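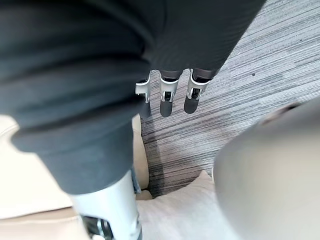

Ritva Kallio wrote back on my draft that a striped gray carpet hides crumbs so well that people stop vacuuming, and she'd want that in the paper before anything about seating. Fair enough, Ritva, it's in!

4.2 Where people put the cushion

So, on to the sofas. We got 112 answers from homes in Plernau, and I'd expected most people to park their throw cushion dead center (I do). Nope – 61 of them keep it at one end, near an armrest. I like it there too, and on a big cream leather sectional like the one in Figure 3 a single teal-blue cushion by the armrest leaves the rest of the seat free for lying down. Another 23 said the cushion mostly lives on the floor, which made me laugh. 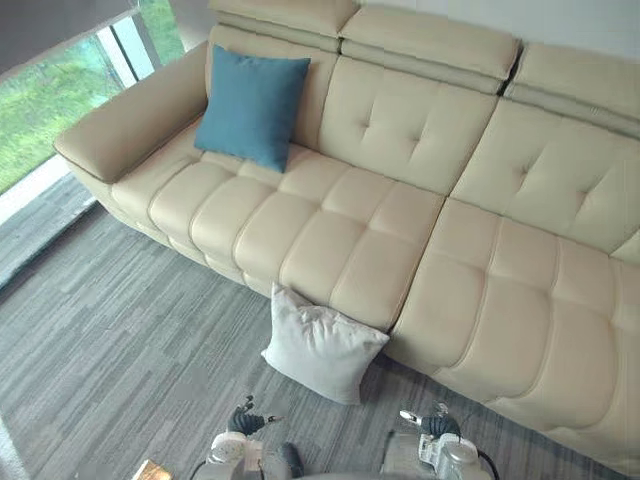 Figure 3. Sectional sofa with throw cushion.

Leather came up a lot in the comments, mainly from folks whose cushions slide. Padded seats with stitched channels, as in Figure 3, might give a cushion a bit more to hang on to, but we didn't ask about stitching. Next round we will!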